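Drawer full of old mice and chargers, how do you store them?

Asked in Home Organization > Cables and Small Electronics
Viewed 2690 times

I have a desk drawer that has turned into a knot of computer mice, phone chargers and loose cables. Most of the mice are the kind with a built-in battery, so each one is supposed to have a thin charging cable with it, but they all ended up in one pile. Every time I need one I pull out the whole bunch.

I don't want to throw things out that still work. I've looked at a divided tray from Trillent but the sections look too narrow for a mouse. The drawer is 2 inches deep, if that matters. Do people keep the cable with the device, or all the cables together?

cosa_drawer

3 answers

Answer from Sławomir Dudek (accepted)

Keep the cable with the device only if it's an odd one. If several mice take the same cable, you don't need one for each. Keep two and put the others with the spares.

What I would do:

Empty the drawer onto a table and sort by type before you buy anything. Mice in one row, charger blocks behind them, cables at the back.
Try every mouse. Plug it in for an hour if the battery is dead.
Wrap each cable loosely around your hand and close it with a hook-and-loop strip. Don't wrap it around the mouse, it bends the cable hard right at the plug.
Label the chargers with what they belong to. Masking tape is fine.

A 2 inch drawer is tight. Most mice will fit lying flat, but charger blocks with fixed prongs may not, depending on which way they lie. I moved mine to a shoebox on a shelf — the drawer only has mice and the short cables now.

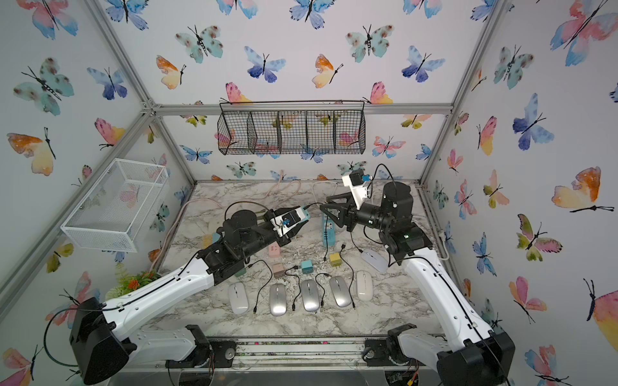 Mice in front, charger blocks behind, pink cables at the back.

The power strip went into the shoebox too. It was never going to fit in a drawer.

Answer from Ververidis

Zip bags. One bag per thing, write on the bag with a marker. I have had it this way for years and it cost almost nothing. The trays look nice but the sections are never the right size.

Answer from drillton_pete

just recycle them. how many mice can one person use

Comments on the accepted answer

cosa_drawer: Thanks. I did the sorting last night and two of the mice won't turn on at all, even after charging. The rest are in the drawer with the cables in strips. I didn't buy the tray.

Sławomir Dudek: Try a different cable on those before you give up on them. Some of the thin ones only work if the plug is pushed all the way in.

cosa_drawer: One came back. The other is going to the electronics drop-off.

189 people found this page helpful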